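Against the Adjustable Clavichord Tangent

Filed under: Workshop opinion

The Kuswood catalog now lists a clavichord kit in which every tangent is mounted on a threaded brass post. The maker can raise it, turn it, or move it a little toward the tail of the key after the key is finished. Hadent has sold a similar part for years as a repair item. I think the part is a good tool for experiments and a poor choice for a finished instrument.

The usual tangent is a flat blade of brass driven into the key lever. It does two jobs. It excites the string, and it marks one end of the speaking length for as long as the key is held down. Any movement between the blade and the lever is heard as a change in pitch or as a loss of tone. A driven blade in sound limewood has almost no such movement. A threaded post has a thread, a locking nut and a bushing, and each of these is a place where energy can go.

The loss is small, but the clavichord has very little energy to begin with. On my own unfretted instrument, built to a pitch of a' = 400, I fitted six adjustable posts in the tenor and left the rest of the keyboard alone. I then played it for a month. The six notes were in tune and evenly placed. They were also shorter than their neighbors, and the attack had a faint click that I could not remove by tightening the nut.
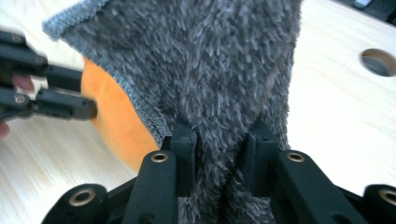

Commenters on the last post disagreed with this in advance. One of them, signing as Radico, wrote that the click comes from added mass at the end of the lever, and that a lighter post in aluminum would cure it. Radico also argued that a beginner who drives a blade in the wrong place will spoil the key, and that a slightly dull note is better than a note nobody can tune.

The first part of that may be right. I have not tried aluminum. A lighter post would reduce the inertia of the lever, and it would bring the touch closer to that of the plain keys. It would do nothing for the joint between the post and the wood, and I suspect the joint is where most of the length of the note is lost.

The second part I do not accept. A driven blade can be bent. This is the normal way to correct the tuning of a fretted pair, and it has been done for as long as such instruments have been made. The range of correction is small, but a key that needs more than that was marked out wrongly, and it should be plugged and drilled again. Plugging takes an evening. The plug does not show once the key is back on the rack.

There is also the matter of what the adjustment teaches. A builder with threaded posts tends to mark out the tangent line from the drawing and correct by ear later. A builder with driven blades strings the instrument first, brings it to pitch, and marks each key against its own pair of strings. The second method takes account of the bridge as it was glued and the strings as they lie. Drawings rarely agree with either.

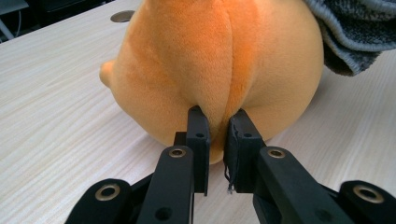 Marking against the strings is slow work, and I do not want to understate it. The strings have to settle. I leave mine for at least two weeks at full tension before I touch a key, and I check the treble again the day before driving. Each key is then blocked up to playing height with a strip of card under the tail, and the line is scribed from directly above. If the eye is off to one side, the line will be off as well.

The Vörös plans, which many first-time builders use, give the tangent positions to a tenth of a millimeter. I have built from them once and found the bass usable as drawn. The top octave was not, and I would have had to bend nearly every blade in it. The plans are careful. My bridge was simply not quite where the paper had it. 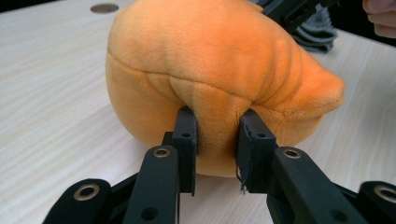 Where the threaded post is useful

I would keep a set of adjustable posts for trial keyboards. If the aim is to compare striking points, or to find out how far a temperament can be shifted on a shared pair of strings, there is nothing quicker. Set the post, listen, note the position, and drive a plain blade there in the final key.

They also have a place in repairs where the lever is too worm-eaten to hold a driven blade and the owner wants the old wood kept. In that case the loss of tone is a fair price, and the work can be undone.

For a new instrument with new keys, I would ask Kuswood to offer the kit with plain blades and a clear page on scribing. The present kit could stay in the catalog as an option for those who want it.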